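Skirno festival promises "the sound of a whole coast", again

Mon 30 March

The organisers of the Skirno folk music weekend have announced a bigger programme for August, with seven stages, 49 acts and a new name, Leter. The music, they say, will be "drawn from every harbour and hill village in the region".

We have heard this before. Last year's event made much the same promise, and most of the main stage went to touring bands who could have played anywhere. Two local fiddle groups were given a slot before noon, when the gates had barely opened.

Thiện Tôn, who is booking the acts, insists that things will be different. "Over half the bill is from within a day's drive," he said. He would not say how many of those acts will play after dark, or what they will be paid.
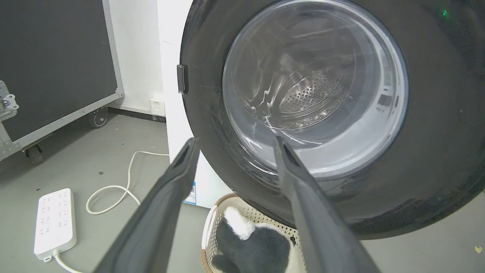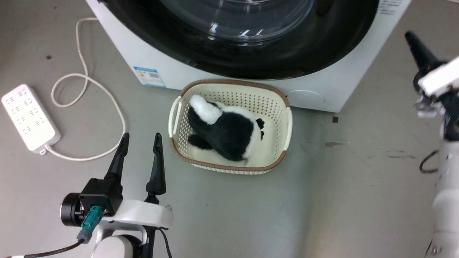
A front-loading washing machine, in both pictures.

Ticket sales are another puzzle. The festival claims an attendance of 3074 last summer, yet the field at Vidmar is licensed for 956 people at a time. Asked about the gap, a spokeswoman said the larger figure covered "all visits across the weekend", so anyone who went home for tea and came back may have been counted twice.

There is also a sponsor, Delamix, whose name will hang over the dance tent. The old singing contest, which cost very little to run and filled the hall each year, does not appear in the programme. Tôn said it was "being looked at".

Early tickets go on sale next week. The full running order has yet to be published.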